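Joddale Community Hall Users Group
Minutes of the March meeting

Present: five members of the group, one representative of Clesik (heating contractor). Apologies were received from the Bianchini dance school. The meeting opened at 7:00 p.m. in the small hall.

1. Minutes of the previous meeting
Accepted with one correction. Under item 6, "east door" should read "east fire door."

2. Heating
Clesik reported on the boiler inspection. The pump in circuit B is drawing more current than its rating and the bearing is worn. Circuit A is within limits. Two options were given: replace the pump alone, or replace the pump together with the mixing valve, which dates from the original installation. The quote for the pump alone is $1235. The quote for both parts is $4000, including draining and refilling the circuit.
It was noted that the valve has been freed by hand twice this winter. A member asked whether the work could be split over two budget years. Clesik replied that the circuit would have to be drained each time and that the second visit would be charged in full.
Decision: the group recommends the full replacement, to be done after the heating season. Four in favor, one abstention.

3. Hall bookings
The Trandemau choir has asked to move its rehearsal from the large hall to the small hall and to start half an hour earlier. No conflict with existing bookings. Agreed.
The booking sheet on the notice board and the online calendar differed on several dates in the past quarter. The online calendar will be treated as the valid record. The paper sheet will be printed from it at the start of each month.

4. Refreshments and kitchen
Drinks for the spring open evening were discussed. Mandarin soda in bottles was proposed in addition to coffee and water. Agreed. Unopened bottles are to be stored on the lower pantry shelf. The refrigerator seal is to be replaced before the event.
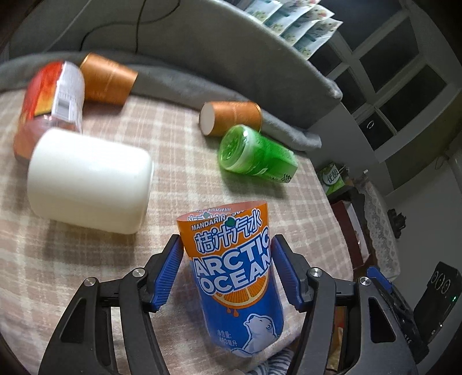 5. Floor of the large hall
The finish is worn through in front of the stage and at the main entrance. Sanding and refinishing the whole floor would close the hall for 7 days. Spot repair was considered and rejected on account of the color difference. Two written quotes are to be obtained for the next meeting.

6. Keys
One key to the storage room is unaccounted for. The lock cylinder will be changed if it is not returned by the end of the month.

7. Other business
The light over the bicycle rack is on a faulty timer. Reported to the town maintenance office, no reply so far.

The meeting closed at 8:25 p.m.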